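THE HIRKIS INTERVAL

14 shares | 3 comments

Gunārs Liepiņa wrote the protocol in February and saw no cause to revise it. The arm would move eggs from the tray to the bowl. Each grasp would be scored by the Venckus method, which ignored the egg and measured the pause before the fingers closed.

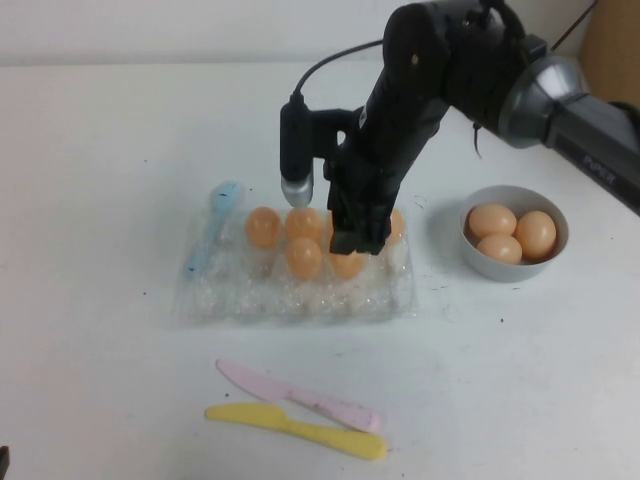

Over 400 grasps at Flusthorpe, the pause had held at 82 milliseconds. At Zultcombe it came out at 100. He swapped the controller and repeated the set. The result was 100.

He read the wrist camera log against the joint log. The policy had settled on a target early in every approach. It then waited, with the error already under the limit, and closed. 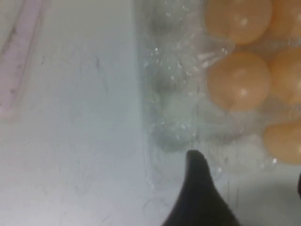 "Latency," said Hirkis, over the phone.

"The clock is the same clock."

"Then it's checking something."

"There is no check in the code."

Hirkis asked what he planned to report. Liepiņa looked at the line he had typed under Results: the arm hesitates. He deleted the verb, tried two others, and put it back. Then he started the next set and stood with his hand near the stop button, counting under his breath.

Related stories
Dead Reckoning
The Calibration Room
A Tolerance for Salt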